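Review: Sivuvier Capture Kit for Recording Pick-and-Place Examples
2026-05-20

The Sivuvier kit is sold to labs that already own a humanoid and want to record demonstrations for a learned policy. It contains a head camera mount, a fixed camera on a stand, a sync box and the Firkex recording software. I tested it on a tidy-up task: plush fruit, a basket and a bed. The operator drives the arm and the kit logs video from both views plus joint states.

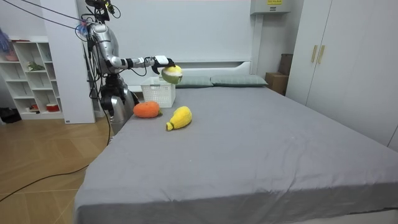
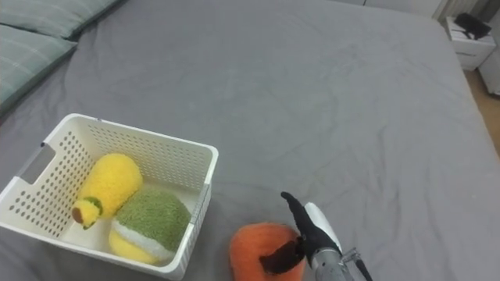
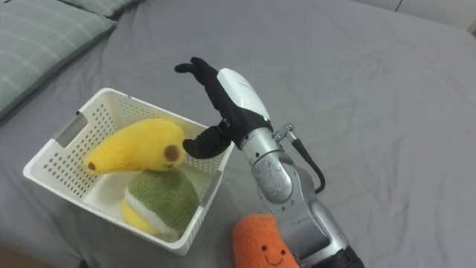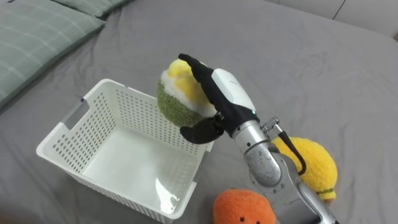
Setup took most of a morning. The sync box is simple, with one port per camera and one for the robot controller. Calibration is less so. Firkex wants the checkerboard shown at 14 poses, and if one is rejected the routine goes back to the start. It does not say which pose failed. After a few attempts I learned to keep the board well inside both views and the problem went away.

I recorded 261 episodes with it. Three were dropped for timestamp gaps, all of them while the disk was also running an export. The head view and the fixed view stayed aligned well enough that I never had to correct an offset by hand. The older Wuisan recorder we used before needed that on most sessions.

Soft objects on a fitted sheet are a fair test of a capture setup. The sheet wrinkles and shifts, the toys deform in the grip, and a gray background gives the exposure control very little to work with. Auto exposure drifted whenever the hand came close to the head camera. Locking it fixed this, but the lock is stored per session and has to be set again each time. It should be a profile setting.

Labeling is done in the same program. Each episode gets a task string, a success flag and optional segment marks for reach, grasp and release. Keyboard shortcuts work. The segment marks snap to the nearest video frame, so a mark can land slightly off the joint data, and there is no way to turn the snapping off. For training I ended up ignoring the marks and splitting on gripper state.

Export to the Grovine format worked the first time. Episodes of up to 600 frames load without trouble; longer ones are split into parts, and the parts are named in an order that does not sort correctly. A short script takes care of it. A fix is listed for the September release.

The weakest part is the head mount. The clamp is solid, but the cable exits at the side and needs extra strain relief if the robot turns much. The manual shows one tie point. I used two more.

I would buy it again for tabletop or bed-height work with a single operator. For a robot that walks between rooms, I would wait for a better cable exit.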